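Roland Haworth keeps his fruit in shoeboxes, stem side up. He owns 493 pieces at last count, none of them edible, and he has been making and mending imitation produce under the name Hosum for longer than he cares to work out.

"People say, oh, like in the bowl at my aunt's house," he says. "Yes. Exactly like that. Your aunt had taste."

He is particular about skin. An apple, he says, is easy to get red and hard to get interesting, and the trick is in the speckle. Oranges are worse. A smooth one looks like a ball, so he likes his lumpy, "like it had a difficult summer." Peaches he will talk about until the coffee goes cold.

"Everybody overdoes the pink. You want it pale. Then you put one leaf on it and stop. I have seen peaches with three leaves, and I had to leave the shop." 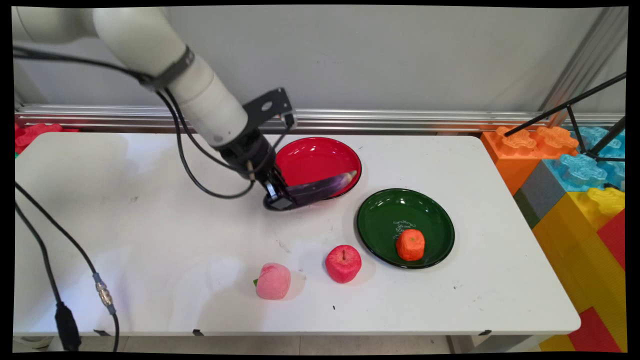 Eggplant over the red plate, orange on the green one, peach and apple still on the table.

Plates are a sore point. Haworth favors strong color under strong color, and his wife, who has eaten beside a good deal of it, favors white. A purple eggplant on red is his idea of dinner.

"Shine is the whole thing with an eggplant," he says. "If you can't nearly see your face in it, start over."

His worst customer was a restaurant that ordered 200 lemons and sent back two for looking sour. He kept the letter. He also kept the lemons, in a box marked LEMONS, DISPUTED.

Does he eat much fruit himself?

"Bananas," he says. "I don't make bananas."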